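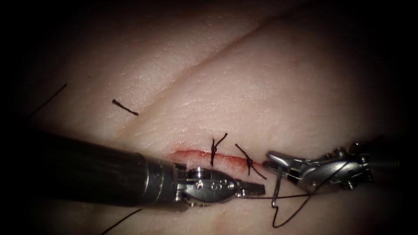 Two knots in, on the right half of the cut.

The Straight Line

Tuva Lie had been told that Drustis would change her mind, and she had come with her coat on so that she could leave when it didn't.

"You can hang that up," said Babatunde Ogunleye.

"I'm fine."

He gave her the better chair and turned the monitor toward her. On it was skin, or something that wanted to be taken for skin, with creases and pores and a short red line across it. She had sewn up real people for most of her working life and she didn't care for the red. It looked helpful. Real wounds had never gone out of their way to show her where they were.

"It's a straight cut," she said.

"It's a beginner's cut."

"Then why am I here? Anyone can close a straight cut."

Babatunde said that Bereket Zeleke was coming over from Alemayehu at noon, that Bereket would sign or not sign, and that he would sign if she said so. He said this without much shame. She had to respect it a little.

"And if I say it's a toy?"

"Then I've wasted a cup of coffee."

She hadn't been offered any coffee.

Knots

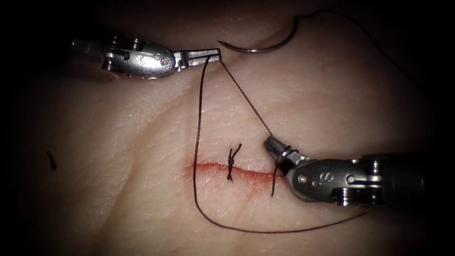 The first knot holds the wound a little left of its middle. The needle waits above the jaws.

She asked who was sewing.

"Tuncay."

"How long has he been at it?"

"Ten days."

She leaned in. Tuncay Saraç was behind the partition with his back to them, his elbows tucked in like a man eating on a train. She could hear his chair creak. On the monitor the knot sat on the line, small and dark, its ends sticking up above the cut.

It was a decent knot. She looked for what was wrong with it and found only that the tails were longer than she liked, and she knew perfectly well that she had once failed a resident for tails and been sorry about it for years.

"He's slow," she said.

"You said on the phone that everyone here would be too fast."

"I can think both."

Babatunde wrote something down. She suspected it was nothing, a shape, a little box — people wrote things down around her when they wanted her to feel consulted. Eltness had done the same, with nicer pens, and their pads had torn like wet bread.

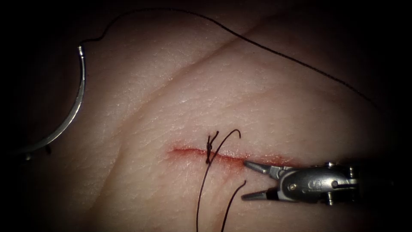
Still, she had stopped thinking about her coat. What bothered her was the thread. A pad could be made to look like anything, and she would grant that somebody had taken trouble over this one, but thread was thread. It kinked and sulked and went where it wanted. She had never met a teaching tool that left that part in. They cleaned it up, and then the students came to her and were surprised.

"Does it catch?" she asked.

"Does what catch?"

"The thread. On itself. Does he ever lose hold of it?"

"All the time," said Babatunde, and then looked as if he wished he'd said something else.

"Good," she said.

From behind the partition Tuncay swore softly in Turkish.

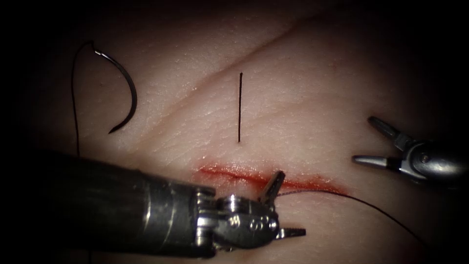 Noon

Bereket Zeleke was late and wanted a number. He had a form with a space for it.

"Out of fifty," he said.

"Out of fifty what?"

He checked the form. It didn't say.

Tuva looked at the monitor again. She did not believe in the form, or in Bereket's tie, or in the brochure by the door that promised confidence. She doubted the pad would teach anyone what to do when the patient coughed.

"Tell him to cut his tails shorter," she said. "Then ask me again."

Bereket held his pen over the space. Babatunde went to find her some coffee, and she took off her coat and dragged her chair around the partition to sit beside Tuncay, who moved over to make room.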